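Packaging and Shelf Life at a Small Bakery
Project report, Food and Society course
Joscha Oltmanns, Heike Heitmann, Timo Pfeiffer

1. Why we picked this topic

Our course asked each group to study one everyday product and follow it from where it is made to where it is eaten. We chose small baked goods because two of us have worked weekend shifts in a bakery and had seen how much gets thrown out. We wanted to know whether the packaging makes any difference to how long a pastry stays good to eat, and whether customers care what it comes in.

The bakery we worked with is Doležal, a family business in Baklow with one shop and a stand at the Rivau market. The owner let us use the back room in the afternoons and sold us the test pastries at the staff price. Our advisor was Steinar Egilsson, who helped us plan the tests and made us throw out our first plan, which had nine kinds of pastry in it.

2. Background

Baked goods go stale even when they are wrapped. Many people think staling is the same as drying out, but the two are separate. After baking, the starch in the crumb slowly firms up again, and this happens in a sealed box too. Drying is the loss of water to the air. A third change is water moving inside the product, from a moist filling into a crisp shell or from the crumb into the crust. A sealed package slows down drying, but it can make a crisp crust go soft faster.

This matters for a shop because different products fail in different ways. A sponge cake fails when it gets dry and firm. A meringue fails when it gets sticky. A filled cookie can fail in either direction.

The packages in common use at the shop are paper bags, cardboard boxes with a folded lid, and clear plastic trays with a hinged lid. Paper lets water vapor through. Cardboard does as well, but more slowly. The plastic trays close fairly tightly, though none of the ones we used were airtight. You can feel air come out of the side when you press the lid.

3. What we did

We tested three products: a plain sponge cake, a butter cookie, and a meringue. Each was packed in the three kinds of package and one set was left on an open plate. All of them sat on the same shelf in the back room, out of the sun. We tasted them in the morning and again at the end of the afternoon for four days.

Each taster gave a score for crust, crumb and flavor. The tasters did not know which package a sample had been in. Timo cut the samples in the next room and brought them in on numbered saucers. This worked well except on the second day, when two saucers were switched and we had to drop that round for the meringues.

We also weighed the samples on a kitchen scale. The scale reads in whole grams — too coarse for a meringue, so weights are reported only for the sponge cakes.

For the customer part, we handed out a short question sheet at the Rivau stand and got 40 back. Ten of the questions were about packaging and the last one was an open question.
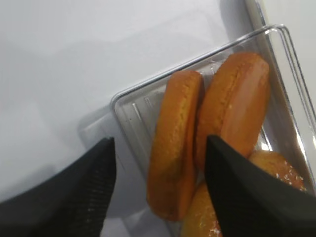 Four orange pastries in a clear plastic clamshell tray.

4. Results of the storage test

The sponge cakes showed the clearest difference. On the open plate they were dry at the edges by the first afternoon and nobody wanted to finish a slice on the second day. In paper bags they lasted slightly longer. In cardboard they were still rated acceptable on the morning of the third day. In the plastic trays they were rated acceptable through the third day, although the top had become tacky and stuck to the knife.

The weights agree with the tasting. The open cakes lost the most, followed by paper, then cardboard, then plastic. We had expected cardboard to be closer to paper than it was. One possible reason is that the shop's boxes have a coating on the inside, which we only noticed when we folded one flat.

The butter cookies hardly changed. Scores were nearly the same for all packages over four days, and the small differences were within what one taster would give the same cookie twice. Heike repeated this part with a second batch and got the same result.

The meringues did best in cardboard. In plastic they had lost some of their crispness by the second morning. On the open plate the result depended on the weather. It rained on the third day, the back door was open for deliveries, and the open meringues were sticky by the afternoon.

5. Results of the customer survey

Of the 40 people who answered, 30 said they usually eat what they buy on the same day. This was higher than we expected, and it means that for most buyers the storage time after purchase is only a few hours. For them a paper bag would be enough for almost everything we tested.

We asked what people want from a package. The most common answer was that it should keep the pastry from getting crushed. Keeping it fresh came second. Several people wrote that they like to see what is inside, and this came up more for filled or decorated items than for plain ones.

We also asked if people would bring their own container. 20 said yes, but Rosemarie Fröhlich, who has run the stand since it opened, told us that she sees this only now and then. She thinks people mean it when they answer and then forget the container at home. We did not have time to check this by watching the stand for a full morning.

6. Cost

The shop buys its packages from a wholesaler in Sasevmont, and the clear trays come in cartons of 3000. A carton takes up a lot of shelf space, and the owner would like to keep only one kind of box in stock. Paper bags are by far the cheapest. The cardboard boxes and the plastic trays are close in price, and the order changes depending on the size. We were asked not to print the prices.

7. Problems with the test

The back room was not kept at a steady temperature. It is next to the oven, and it was clearly warmer in the morning than in the afternoon. We should have recorded the temperature from the start. Joscha brought a thermometer on the third day, too late to be of much use.

We had five tasters, all students, and one had a cold for half of the test. Scores for flavor should be read with care for this reason. Crust and crumb are easier to judge.

We did not look at mold or other safety questions. Everything was thrown out after the fourth day.

8. What we suggested to the bakery

Plain cookies and anything sold for the same day can go in paper. Meringues should go in cardboard. Sponge cakes keep longest in the closed trays, and we would use these only for customers who say they are buying for the next day. The shop has been asking this at the counter since June, and the staff say it does not slow down the line.

For a second round we would add a filled pastry and write down the humidity twice a day. Steinar Egilsson has offered to lend the next group a better scale.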